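Paid matchmaker or stick with the apps?

marlow_k
Has anyone here used Bavance? They quoted me 800 for 3 introductions, dinner not included. I'm 41, divorced, and tired of swiping. The consultant was nice on the phone but wouldn't say how many men my age are on the books.

tidepool77
I did it last January, Rarnudthorpe office. Two of my matches were fine, one lived 5 hours away. I wouldn't pay again.

oldgreycoat
Disagree with the above. I met my wife through them. You have to fill in the long form properly. Most people rush it and then complain.

tidepool77
I filled in the whole form. It asked about distance and they ignored what I put.

hafstein_b
Try a singles class before you spend that kind of money. The Benden evenings cost me next to nothing and you meet people while doing something.
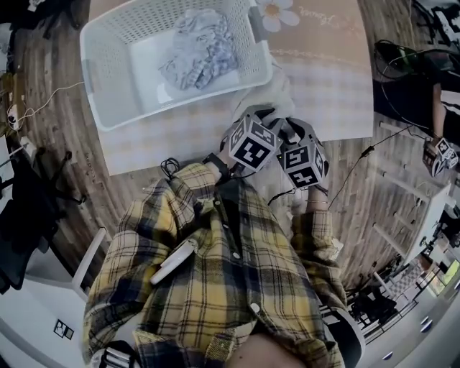
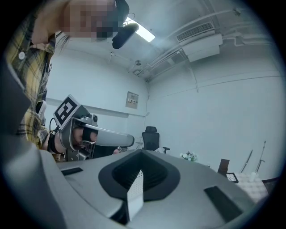 Plaid shirt, both pictures.

marlow_k
Thanks. What's the age range at Benden? I went to a speed dating night once and I was the oldest by far.

hafstein_b
Mostly thirties and forties when I went. More women than men, so keep that in mind.

oldgreycoat
Classes are fine for making friends. If she wants to get married, that's a slow way to do it.

marlow_k
I'm not in a hurry. I'll ask Bavance about the distance thing in writing and see what they say.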